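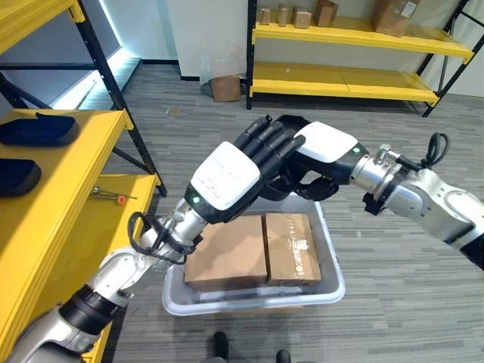
4.3 Moving boxed goods between shelves and bins

Applies to Hesgate shelving units with steel or painted uprights and to open-top plastic bins without lids.

1. Place the bin on the floor in front of the unit. Keep it clear of the uprights so that it can be lifted from both sides.

2. Check the bottom flaps of each cardboard box before lifting. Retape any flap that has opened.

3. Lower the largest box into the bin first, flat side down, against one end wall.

4. Set the next box beside it. Boxes must lie side by side and must not be wedged. If a box has to be pushed down to fit, use a second bin.

5. Turn labels upward where the box shape allows.

6. Enter the bin number and the box count on form 2073.

CAUTION: Do not stack boxes above the rim. Maximum load per bin is 73 lb.

NOTE: Lift boxes from underneath. Old tape on the top flaps will not carry the weight of the contents.

4.4 Returning boxes to the shelf

1. Remove loose tools from the shelf surface and put them in a tray.

2. Line up the boxes in a single row. Leave a gap of 2 inches between the last box and the upright.

3. Put heavy cartons on the lower shelf. The load limit for each shelf is 124 lb, evenly spread.

CAUTION: Do not remove a diagonal brace to make room for a wide carton.

For replacement shelf clips, see section 6.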